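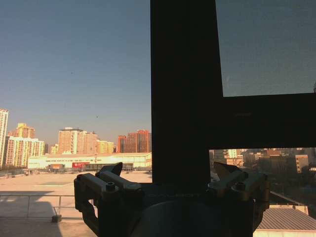 Pulari arm build: FAQ

Same questions keep landing in the inbox, so they're all going here. Last edited 23rd March. If yours isn't on the list, write, but read the whole page first please.

What is Pulari?

A desktop robot arm, built in a shared workshop on the upper floor of the old Ritchie building. Evenings mostly. No company, no kit for sale, no waiting list. The plans are free.

Is it finished?

No. It moves, it grips, it goes back to its park position most times. The base is on its third version and the cable routing is a mess. Call it usable.

Why a two-finger gripper?

Cheap, easy to fix, one motor. Tried a three-finger one early on and spent more time re-gluing it than using it. Two angled tips will pick up a pencil, a bolt or a mug handle. That covers what I want from it.

Why metal linkages? Can I print them?

You can print them. Mine cracked at the pivot holes, every set. Metal ones have held up. If you do print, go thick around the holes and don't crank the bolts down.

Which bolts?

Hex, whatever fits your holes snugly, with a washer each side and lock nuts. Plain nuts walk off. Check them after the first hour of running and again after the first week. A loose pivot bolt feels exactly like a software bug, ask me how I know.

The fingers don't close evenly. What did I do?

Nine times out of ten the linkages went on one tooth out. Take one side off, close the other by hand till the tip is on the center line, put the loose side back to match. If it's still off, look for a bent plate. Lay it on glass and see if it rocks.

Where does the camera go?

On the wrist, looking out past the fingertips. Both tips should be in view when the gripper is open. If only one is, shim the mount. Don't fix it in software, you'll be chasing it forever.

My camera exposure jumps all over the place near a window.

Yep, low sun does that. The gripper goes to a black shape and the fingertip tracking drops out. Lock the exposure before you start, or turn the base so the arm works with its back to the glass. A blind works too. Matte paint on the linkages helps with glare off the top edges, though it chips. Haven't found a paint that doesnt.

What power supply?

One that can give more than you think. Mine is rated 125 watts and never gets warm. The first one was a laptop brick and the controller reset each time the shoulder and wrist moved together. If yours reboots mid-move, look there before anything else.

What's Fenon?

The control program. Small, ugly, runs on an old laptop. It talks to the motors, saves positions and plays them back. Settings live in one text file. Back that file up. I lost mine in July and had to redo every joint limit by hand.

And Drandia?

The controller board. Has 16 outputs, the arm uses fewer than that, the spares are handy for lights or a stop button. Speaking of which, fit a stop button. Big one, within reach, cuts motor power and not just the program.

It loses its position after a while.

Belt slip or a grub screw. Put a paint mark across the shaft and the pulley, run it, look at the mark. Mark split means grub screw. Mark fine, belt. The longest run here without a re-home is 2837 moves and then the elbow screw backed out. Threadlocker since then, no repeats.

How much can it lift?

Not much at full stretch. Close in to the base, a full mug, slowly. It isn't a hoist. Please stop asking about paint cans.

Is it noisy?

Wrist, no. Shoulder, yes, a whine on the way down. Rubber feet under the base cut it by half. Neighbors at the next bench have stopped complaining so I call that solved.

Can I visit and see it?

Sometimes. Open bench nights go on the workshop notice page. Stairs only, elevator is for freight. Tie back long hair and leave scarves at the door.

Can I leave it running overnight?

No.

Where are the drawings?

Download page, folder called gripper_v2 for the hand and arm_current for the rest. Ignore anything marked old, the hole spacing in those is wrong. Units are milimeters throughout.

Can I sell ones I build?

Sure. Change the name and don't send your customers to me.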